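The Second Life of the Office PC

Aug 8, 2014

The town of Ploruvdale used to pay to have its old computers hauled away. Schools, clinics and the county offices replaced their machines every few years, and the retired ones went to a warehouse on the edge of town until a truck came for them. Last year the warehouse took in 911 desktops. Of those, 702 went back out the door in working order.

The change began in April of last year, when a repair shop called Gaber took over the lease. It buys retired office machines by the pallet, wipes the drives, replaces what is worn and sells the computers to families and small businesses. Most are seven years old or less.

An old office PC is a good candidate for this. It was built to be serviced, and it usually spent its working life under a desk doing light jobs. The parts that fail are the ones with motors in them, mainly fans and hard drives. Memory rarely goes bad. Dust is a bigger problem than age, especially in machines that sat on carpet.

What buyers want

Few customers ask about processor speed. They want to know if the computer will run a browser and a word processor, and if it comes with a keyboard. Prastorar, a bookkeeping firm on the main street, bought its whole set of desks and computers secondhand and has replaced two power supplies so far.

Gaber sells towers with a short warranty and will take any of them back for parts. Machines too far gone to sell are stripped. The steel goes to a scrap dealer, and the circuit boards go to Stalladness, a recycler in the next county that pays by weight.

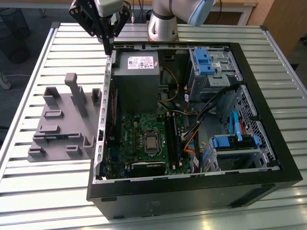 Before you give one away

Copy your files to another drive and check that they open. Sign out of any accounts, then erase the disk with a proper wiping program. Dragging files to the trash leaves most of them recoverable. If the computer won't start, take the hard drive out and keep it. Include the power cord, and tape any software discs to the case in an envelope.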